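## 4. What the trial medical can and cannot tell a buying club

Clubs treat the trial medical as the last gate before a signing, and the press treats it as news. We are less sure that it deserves either role. Of the 34 trialists in our sample, all of them free agents or players in the last months of a contract, every one completed the physical testing asked of him. A test that everybody passes is a weak basis for choosing between two midfielders.

The usual defence is that the medical screens out serious injury, and that the choice itself is made on the training pitch. Mwakyusa, the club that gave us the fullest access, made this case to us at length. Its own records don't support it.
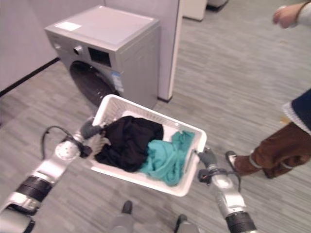

In October the club ran two trialists for the same position side by side and signed the one with the better sprint scores, although the coaches' session notes had favoured the other man. When we asked why, we were told that the scores were "objective". They were certainly numbers. Whether a sprint over 100 metres says much about a holding midfielder, who seldom runs that far in a straight line, is a question the club had not put to itself.

### 4.1 The Curitz index

Three of the clubs we visited used the Curitz index, a single figure built from sprint, jump and endurance results and scaled to 100. Its appeal is plain enough. A sporting director can read it out over the phone. The weighting behind it, however, has never been published, and the case for it rests largely on the Clostcombe study, which followed academy players and not adult professionals.

We tried to repeat the Clostcombe result using minutes played in the season after signing. The link was faint, and it went away once age was taken into account -- older players score lower and play less, with or without an index.

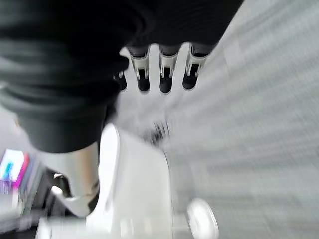

*Figure 3. Dark fabric held at its lower edge.*

Our sample is small and we don't claim to have settled the matter. It includes no player who was turned away on medical grounds, and a larger study might find some. But the burden ought to sit with those selling the index, and so far they have offered case stories, most of them about players who turned out well.

The endurance part has troubles of its own. The 3000 metre run was held on grass at Kesedura and on a track elsewhere, yet the times were entered into the same table without any correction. Staff at two clubs knew this and carried on -- the software had no field for the surface.

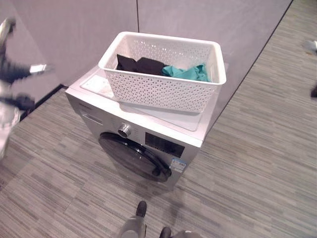
**Yichen Cai**

### 4.2 Rival trialists

Bringing in two players for one place is often described as an audition. We doubt that it works as one. The pair rarely face the same opponents in practice matches, and the second man to arrive has usually had less sleep and more travel. Coaches told us they allow for this. None could say by how much, and none had written it down.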